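Updated October 21, 2026

# How to Restock a Pantry Without Overbuying

This page covers a full pantry restock for a household of two to four people, done in one afternoon and one store trip. If you only need to top up between big shops, skip to step 6.

You need a pen, a roll of masking tape, a damp cloth, and a kitchen scale if you own one. Clear the counter before you start. You will want all of it.

## Step 1: Empty one shelf at a time

Take everything off the top shelf and put it on the counter. Do not empty the whole pantry at once. It makes a pile that takes the rest of the day to sort, and things go back in the wrong place.

Wipe the shelf and let it dry. Check the corners for spilled flour or sugar, and check the underside of the shelf above. Small brown moths or webbing in a bag of grain mean the bag goes straight to the outside trash, along with any open bag stored next to it.

## Step 2: Combine and label

Most pantries hold two or three open bags of the same thing. Pour them together only if they have the same date, or nearly so. Otherwise put the older bag in front and leave the newer one sealed.

Tear off a strip of masking tape for each container and write the name and the month it was opened. "Rice, March" is enough. Put the tape on the side of the container. Lids get swapped.

## Step 3: Weigh what you use most

For flour, rice, oats, sugar, and dry beans, weigh what is left and write it down in grams. Set the empty container on the scale first and zero it. When I did this last time I had 712 g of rice and 1,396 g of bread flour, and I had been planning to buy more of both.

Next to each weight, write how much you go through in a normal week. We use 800 g of flour when I bake and almost none when I don't, so I write down the baking figure. If you have no idea, guess now and correct it next month.

## Step 4: Write the list in store order

Start with a blank sheet and divide it into the sections of your own store, in the order you walk them. Mine runs produce, bread, dry goods, cans, cleaning, dairy, frozen. Copy items from your notes into the right section.

Beside each item, write the amount you want and the largest size you will accept. A big bag is only cheaper if you finish it. Spices are the worst for this. A 100 g jar of ground cumin lasts us well over a year and tastes of very little by the end, so I buy the small one.

Ayantu Araya, who shares a kitchen with me, keeps a second list of things we are not to buy. It currently says vinegar, lentils, foil. I copy it across the top of the sheet in capitals.

## Step 5: Pack by weight at the store

Cans, jars, and bottles go in first and sit flat. Boxes stand on end along the sides. Bread, eggs, and anything in a paper bag goes in last, on top, where it won't be crushed. Keep cleaning products in a separate bag from food even when they are sealed.

If you are walking home, two half-full loads are easier to carry than one full one.
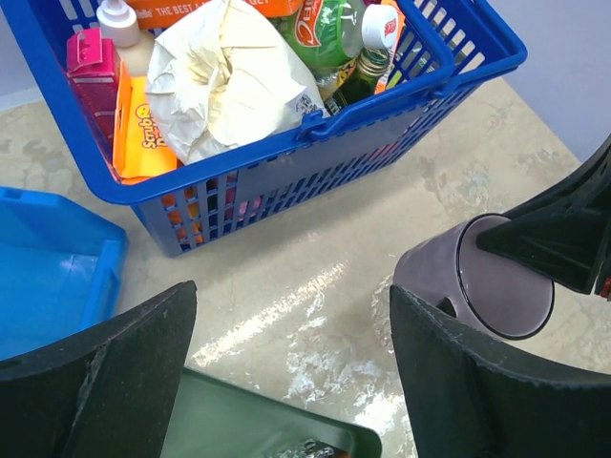

## Step 6: Put things away back to front

New items go behind old ones. Write the month on tape for anything you open today.

Keep heavy cans on a low shelf and light boxes up high. Oils should be away from the stove and out of the sun. Onions and potatoes need air, and they keep longer apart.

Decant only what you use every week. I use the square Tokora tubs for flour and oats and leave the rest in its packaging with a clip. If you decant something with cooking directions, cut them out and tape them to the tub.

## Step 7: Keep the list going

Tape a fresh sheet inside the pantry door with the same store sections on it. Whoever opens the last one of something writes it down then. Do a full weigh-in again when the sheet is full.

## Common problems

**The weights don't match what you remember using.** Check that the container was zeroed out. A glass jar can weigh more than the beans in it.

**You still come home with duplicates.** Take a photo of each shelf before you leave and look at it in the aisle.

**There is no room for the new stock.** Stop buying for that shelf and plan three dinners from it first.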